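26 November 2024

My thumbs hurt. I am putting that first so that when I read this back in March and wonder why I quit, or why I didn't, there will be evidence.

Second week on the Dalgleish apartment. Last week was the kitchen, and I came home every night knowing more about the opening of drawers than any adult should. This week is bedrooms. The task sheet from Urico came through before breakfast and it was one line long: "Small accessories, container, bed surface, bimanual." Bimanual means two hands. They could say two hands. I suspect there is someone in the Trarkholm office whose bonus depends on it.

So I spent the day standing over a bed, a gripper in each fist, fishing hair things out of a wicker basket.

I tried to explain this to my mother on the phone at lunch. She asked if the robot was there. I said no, there is no robot, I am doing the part the robot will do later. She asked why they didn't wait for the robot. I said the robot doesn't know how yet, and it learns by looking at what I did. There was a silence while she weighed up the cost of my degree. Then she told me about her neighbor's gutters, and I was glad to hear about them.

The rule on the new sheet is that every pick has to look like I meant it. No poking around, no second tries inside the same take. If I miss, I back out, the take gets marked as a miss, and we start again. Misses are kept in their own folder, which I am told is very valuable. I am contributing to it generously.

The target for each item is 20 clean takes before we move to the next one. I had thirteen on the purple hair tie by the time we stopped for coffee and I felt fairly smug about it, right up until the check came back and two of those were thrown out for speed. Too fast! I have been called many things in my working life and that was a new one. Apparently I was snatching. The notes said "operator appears to be in a hurry." The operator was in a hurry. The operator wanted coffee.

Harsh Rawat runs the laptop and labels the takes as they come in. He has a flat, patient voice for the labels, like a man reading out a bus timetable, and he will not be made to laugh during a take. I have tried. "Left gripper approach. Right gripper hold. Lift. Release." After lunch we got into it over what counts as a release. I say it is over when I open my fingers. He says it is over when the thing has stopped moving. With a coiled hair tie those are two very different times. The coil bounces, considers its options, rolls up against something and settles. Harsh waits for it. I stand there with my elbows out like a lobster.

We asked Trarkholm. Trarkholm said "either, but be consistent," so we are going with his.

What I didn't expect is how much of the job is forgetting what my hands know. If you asked me to get a hair tie out of a basket I would have it on my wrist before you finished the sentence. I'd hook it with a finger, or pinch the edge, or tip the whole basket out on the bed and pick through it like a normal person. With the grippers I get two stiff fingers a side that open and close and that's the full list. No hooking. No feeling around. By late morning I had started reaching for my water bottle with my thumb and forefinger held straight. Harsh saw, and wrote nothing down, and I appreciated it.

The coils turned out to be the kind ones. They stand up, they have a big loop, you come down on either side and close. Anything flat on the bottom is misery. Anything with a chain is worse, since the chain goes where it wants, and the take isn't clean if it catches on something else and drags a friend along. I had one beautiful slow lift, my best of the day, chin tucked, breathing through my nose, and up came the thing I wanted with a passenger hanging off it. "Multi-object," said Harsh, in the bus timetable voice. Into the folder it went.

He thinks the multi-object ones will be the most useful in the end. His reasoning is that a learning system fed on nothing but perfect picks will meet its first tangle and have no idea that tangles exist. I think he is probably right and I also think he says it to be nice.

Between takes we stir. The sheet calls it randomizing the scene. You put a hand in and mess everything about so the items never lie the same way twice, and the model can't just memorize that the purple one lives on the left. I am bad at random. I caught myself making it pretty, with things spaced out and the good ones on top. Harsh took over the stirring after that and he has no mercy, he churns it like soup. Everything ends up leaning on everything else. It is better data and I resent it.

The other thing is my height. The grippers carry the cameras, so whatever I do with my wrists, the cameras do too. If I hunch, the recording hunches. I've been asked to vary my approach, come in from high, come in from the side, stand somewhere else along the bed. By the middle of the afternoon I had approached that basket from every angle a person can manage without climbing onto the mattress, and I did ask about the mattress.

Two stills off today's takes, saved to my own folder so I remember what a day of this looks like from down at the fingers.

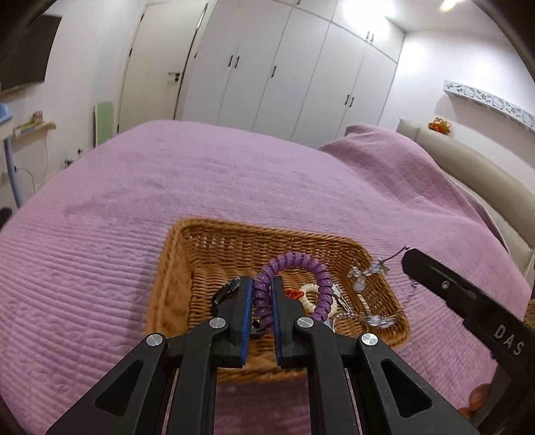

The coil, and then the sparkly one with the chain.

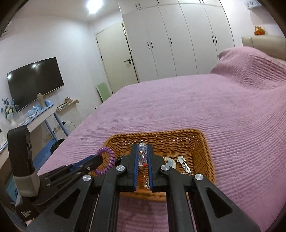
Jida went down again at the end of the day. Jida is the upload tool, and I have never seen anything with such a cheerful logo do so little. You drag the takes in, a small bar fills up, and then at the very end it thinks about its life and asks you to sign in. We lost six uploads that way. The takes themselves are fine, they're on the drive, but each one has to be dragged across again and given its labels again. Harsh read them all out a second time from memory, so he didn't have to open the sheet. I find that a little frightening.

While he did that I sat on the floor and filled in the fatigue form. It asks you to rate each hand out of ten and then describe the quality of your attention. I wrote "present." Last week I wrote "fine" and got an email.

I did ask him on the way out whether he thought any of it would work, whether some machine will one day reach into a basket and come up with the right hair tie for somebody who is running late. He said he'd be happy if it could find the basket. Then he said the gripper hand-in was at nine tomorrow, the springs on the left one want looking at, and could I please stop leaving the chargers in the bag with the tape.

Tomorrow is socks. Pairs of socks, bimanual, folded and not folded, same 20 apiece. I went through my own sock drawer tonight to get my eye in and found that I don't own a matching pair that isn't on my feet.

Bought hand cream. It smells like a dentist's waiting room but the thumbs are easing off. Must text Harsh about the chargers before he texts me.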